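About Us

Nendo is a small research group for learning robots. We work on one question: how can a robot arm learn a kitchen job from few demonstrations, and do it again when the things on the table are not in the same place?

The group was started by Gebhard Lehner and Philomena Mac Suibhne, who met while working on arms for factory loading. Today we are 9 people, and we share one floor, one workshop and too many cables.

Our main project has the name Trelik. Its first task is to load a steamer with dumpling buns. A raw bun is soft, it changes its shape when it is held, and no two are the same. For this reason we find it a better teacher than wooden blocks.
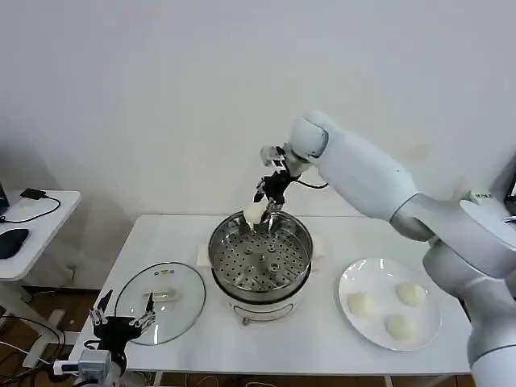 A bun in the gripper over the steamer tray, with three more on the plate.

In the Trelik method, a person first guides the arm through the whole task. We recorded 272 demonstrations in this way. The model then learns in two steps. In the first step it learns from the wide view where the arm should go. In the second step it learns from the wrist camera how the last centimeters of the movement should be done. We train the two steps separately and join them only at the end, with a short training on both views together. 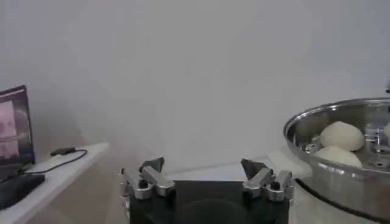 Wrist view: open fingers, and dough on the steamer rack.

In our last test series we made 600 placements with the joined model. It needed fewer corrections by hand than our older model, which used 1000 demonstrations and only the wide view. The weak point is still the release. When a bun sticks to one finger, the model often opens the gripper a second time too late. Enda Mac an tSaoi is working on this now.
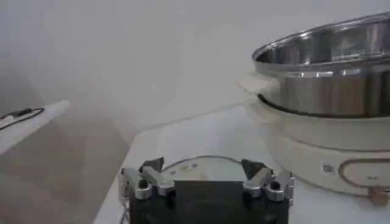 We also want to know how much of the learning can be kept when the pot is changed for another one. Aidan Heffernan prepares these tests, and we plan to publish the results in July, together with the training code.

Our partners are Lamont, who build our gripper fingers, and Olero, where our students can do their practical semester. Visitors from schools and companies are welcome after 2 p.m. Please write to Rónán Flanagan before you come, so that one of us is free to show you the lab.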